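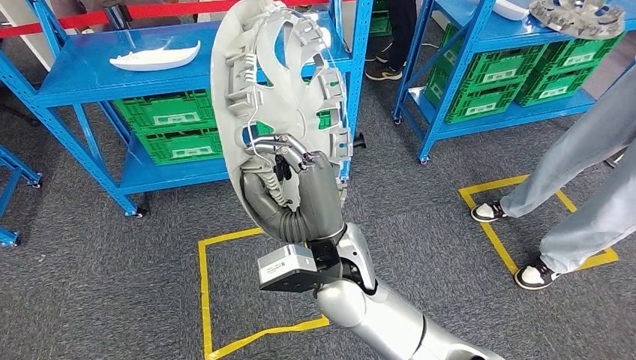
How do you score a grasp on a part with open cutouts?

Posted in Handling and Grippers

I'm writing up a small study on how a multi-fingered hand picks up thin plastic car parts, and I've got stuck on the scoring. Flat trim was easy. Wheel covers are driving me round the bend (in a good way, I love these things). The fingers curl round the lower edge, the thumb goes against the ribbing on the inside, and then whether you call it a "good" grasp seems to depend on who is marking it. We have 383 attempts logged and two markers who disagree far too often. At the moment we use pass, wobble or drop. Has anyone got a method that holds up better? The paper draft is due at the Rendell workshop and I'd rather not re-mark everything twice.

gripnotes_um

Oh, lovely problem! We hit the same wall on the Um project in February, with ring-shaped parts. What saved us was splitting the score in two. First mark where the thumb lands: on a rib, on the rim or in a gap. Do that from a still, before you know how the attempt ended. Then mark the hold separately, using the tilt of the part at the start and end of a 12 second wait with the arm stopped.

Once we did that our markers agreed on nearly all of the thumb marks, and most of the old arguments vanished. The really exciting bit was that thumb-on-rib grasps kept their tilt far better than thumb-on-rim ones, even when both had been passed under the old scheme. We would never have seen it with one combined score.

Two things to watch. Retaining clips can catch a fingertip and make a poor grasp look solid, so give "caught on clip" its own column. And decide now what you do when the thumb is half on a rib. We call it a gap and move on.

You don't need to re-mark all of them at once either. Take 200 at random, have both markers do them blind, and see how far apart you are.

prikthorpe_bench

just use the force readings, much quicker than people squinting at stills. anything that stays above your threshold is a hold

halfturn

Force readings on their own caught us out, I'm afraid. Thin plastic bends, so the reading can sag while the part stays exactly where it was. We lost 7 perfectly good holds that way before we spotted it. I'd keep the tilt measure as the main score and plot force beside it, the two together make a cracking figure. There's a blank marking sheet in the Gikwood shared folder under "thin parts", the second tab is the one you want. The first has a broken total.

Search this site Enter keywords Go

Last updated 2022-05-16

Contact the moderators | © Gikwood Community Help | Back to top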